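Traden two-arm sorting table

Supplied, installed and serviced by Moynihan. Hire or purchase. Six-week minimum on hire.

We sell the Traden and we also have to answer the phone when it stops, so this page is longer on drawbacks than the maker's brochure. Please read it before asking for a quote.

What it is for

The Traden is a fixed table with an arm at each side, meant for light mixed packaging: paper, foil trays, cartons, small plastic tubs. It takes items from the middle of the table and puts them into trays at the edges. It doesn't lift sacks, it doesn't like string, and it has no opinion about whether a tray is clean enough to recycle. Someone on your staff still decides that.

The maker says it "frees your team for higher-value tasks". We have asked what those tasks are at a sorting bench and are still waiting for a list. At Furkholm, where a unit went in last February, the sorters now spend their shift clearing missed picks, swapping full trays and keeping the log. Some prefer it. Niamh Kinsella, who runs the late shift there, told us her wrists are better and her patience is worse.

Crumpled paper and foil are the items buyers ask about most. Neither keeps its shape, so a grip that was right for one piece can be wrong for the next, and shiny foil under strong overhead lights is hard on any camera. Ask to see both on the table before you sign anything, preferably using rubbish from your own bins.

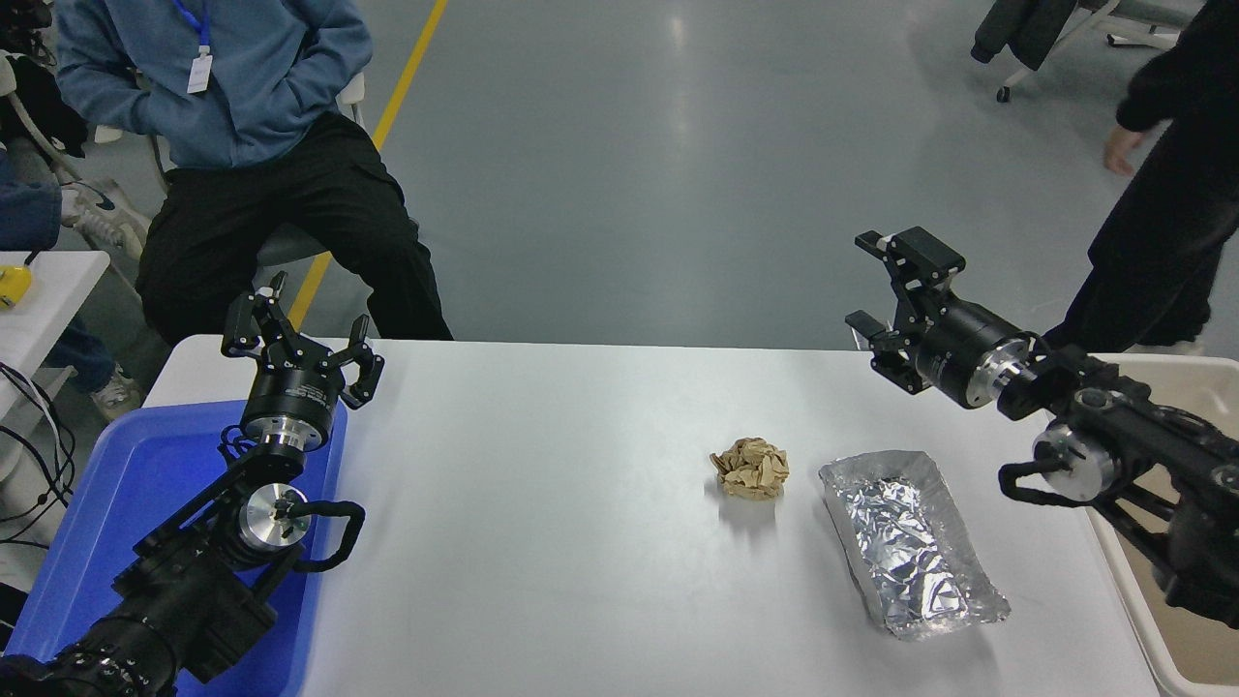

What changes for your people

Expect 11 working days of setting up, with staff nearby for most of it. That is paid time and it won't be in the maker's savings figures. We train two people per shift to stop, clear and restart the table – one is not enough, as anyone who has covered a lunch break will know.

Talk to the sorters before the order goes in. At Trarnari the table turned up before the explanation did, and Jarlath Madigan, the shop steward, spent a month sorting out who was responsible for a stopped arm. The answer should be in your paperwork from the start. We can send the wording they ended up with.

We won't supply a headcount saving for your business case. We have 28 tables out and the results differ too much from site to site.

Service and spares

Call-outs are included for the hire period, 7 a.m. to 6 p.m. Outside those hours you pay, and it isn't cheap.
Gripper fingers wear and are charged as used.
Software updates are done by our engineer on site. Please don't accept one over the phone.
Returned hire units are checked and offered second-hand, with their fault log.

Trial visits

Bring a crate of your own material and two people who sort it now. Allow half a day. Book with Áine Brophy in the Moynihan office, extension 273.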